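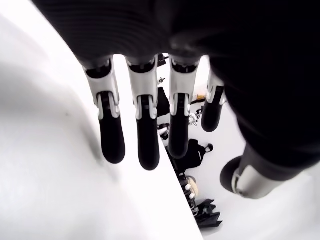 fungping_lam wrote:
You're all overthinking the tip thing. I've run the snack table at the Cundanby swap meet for 3 years and I never once put out a jar. People pay the price on the card and that's it. Put a jar out and they stand there feeling weird about it.

GrecoStreetMom wrote:
Ok but my kids' bake sale made more from the jar than from the brownies!! I'm not kidding. People hand over a five and say keep it. Where does that go if there's no jar?

fungping_lam wrote:
It goes in the cash box. Same money.

I-hsuan Cheng wrote:
Can we get back to my original question lol. I have one table, I'm sharing it with the lady who sells seed packets, and I need to know if I should spread the snacks out flat or put them on trays. Last August I had everything in a heap and folks kept digging to the bottom and crushing the chips.

cason_pete wrote:
Trays, 100 percent. Round ones with a lip, so stuff doesn't slide off when somebody bumps the table (somebody always bumps the table). I like dark ones on a white table, the wrappers show up better. 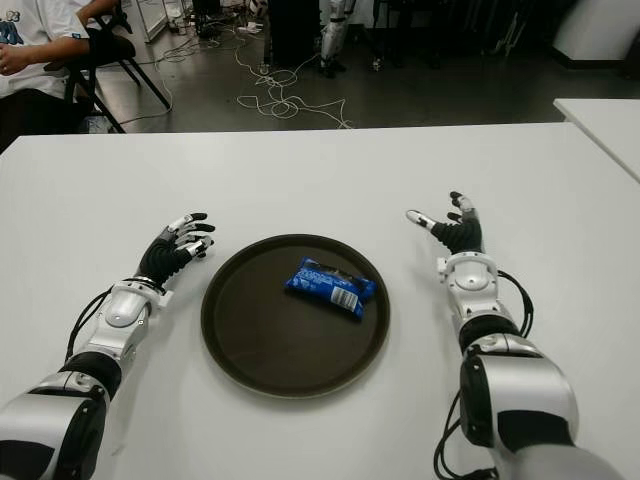 blue wrapper on the brown tray

I-hsuan Cheng wrote:
Oh I like that! How many things do you put on one tray though? I've got maybe 19 kinds if I count the gum.

cason_pete wrote:
One kind per tray for the stuff that sells, and the gum can go in a mug. Drop a few kinds, too. I cut way back and sold the same amount.

GrecoStreetMom wrote:
Disagree on cutting back, kids want to pick! Half the fun is standing there forever deciding. But yes to trays. I got mine at Daltent when they were clearing out the party aisle.

fungping_lam wrote:
Trays are fine till it's windy. At Cundanby we're out on the open lot and a light tray with two bags of chips on it is a frisbee. Use shallow boxes. Ugly but they stay put.

cason_pete wrote:
Put a folded dish towel under it. Mine haven't moved yet. And if one sells out I leave the tray there till I can refill it, I don't shuffle everything over.

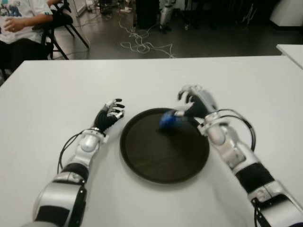 same kind of tray, nothing on it

fungping_lam wrote:
See, that I would never do. An empty spot makes it look like you're packing up. I pull it and slide the rest together.

GrecoStreetMom wrote:
Yeah I'm with Fung-ping on this one, sorry Pete

I-hsuan Cheng wrote:
Going with trays, towels underneath, and a couple of boxes in the car in case it blows. Still no idea about the jar. Seed lady wants one, so I guess we're splitting it?

fungping_lam wrote:
Oh boy. Get that settled before 7 am.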